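Threads > Office life > snack table

ok so the snack drawer got out of hand. thread, typing this between calls

1/ we moved desks in May and everything edible from the old place went into a single drawer. Flulten people's stuff, our stuff, whatever came back from trips. drawer stopped closing. obviously

2/ so today = sort it on the big white table. rules: dump it, pile it, pick what stays. I gave myself 12 minutes before the Mersha call lol

3/ did NOT take 12 minutes

4/ problem one, nothing matches. long skinny packets, tiny candies, clear ones with yellow ends. no idea what half of it is, would eat all of it

5/ tray is from Jaltska, the homeware place by the station. cream colored, kinda angular, shallow. bought 2, the other one is holding my keys at home

6/ plan is candy in the tray, crackery stuff back in the drawer, anything out of date in the trash. plan is good. I keep stopping to read wrappers tho

7/ someone in the Aro channel asked can we just buy a jar. we had a jar. 3 weeks and the lid went missing, then the jar did

8/ also pls stop leaving cables on this table. and drinks. it's the only surface big enough for anything and evrybody knows it

9/ purple one, I'm calling it now. also the little orange and gold candy, hands off. sorter's privilege

10/ new rule from me, unofficial: you bring a bag of 50 back from vacation, you put them OUT. not in the drawer. the drawer is where snacks go to get old

11/ ok call's starting. tray gets filled after. if the pile is smaller when I get back I will know who was at there desk

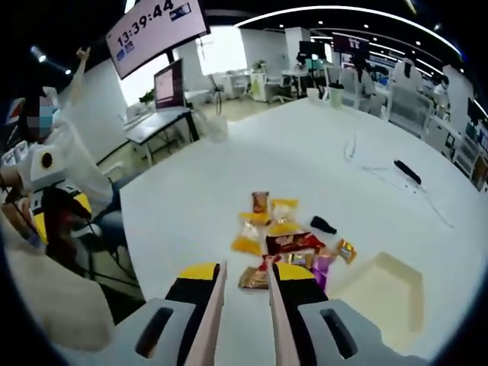 the pile, pre-sort. tray still empty, don't @ me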